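Okora Hand-Held Demonstration Gripper
Supplied by Stallstead

The Okora is a two-finger gripper carried in the hand, intended for organisations that teach manipulation tasks to robots by demonstration. The operator performs the task directly, opening and closing the fingers as the work requires, while the camera on the tool records the view ahead and the position of the fingers is logged with it. No robot needs to be present during recording.

Units are supplied singly or in matched pairs. A pair is recommended for tasks which call for two hands, such as steadying a cup while another object is moved. Both units share one clock, and recordings from the left and right hands are stored together as a single session.

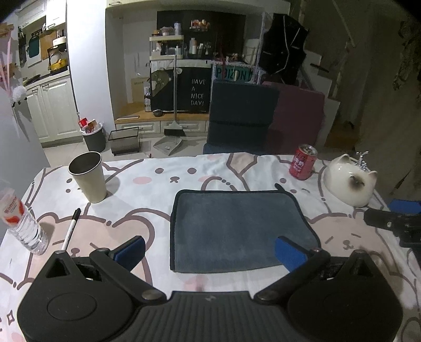
Recording may be carried out in homes, offices and workshops without fixed equipment. Before each session the operator should open the fingers fully, hold the tool still over the working surface and wait for the tone. Sessions begun before the tone will be marked incomplete and will not be exported.

Finger pads are replaceable and are held by a single fastening. Pads should be changed in pairs — uneven wear affects the recorded grip width. The supplier's bench trials covered over 4,000 open and close cycles on one set of pads.

Customers who prefer remote control may order the Wendmont desk station, with which the same hand units are used to direct a robot arm in another room. The station is sold separately and requires a wired network connection.

Contents of the paired set: two hand units, two charging leads, 11 spare finger pads, one carrying case and a printed guide. The Hunt export software is included for the first year, after which a renewal fee applies.

Orders are normally dispatched within 17 working days. Repairs are handled at the Stallstead workshop, and units returned for service should be sent without their carrying case.

Page last revised 2 December 2018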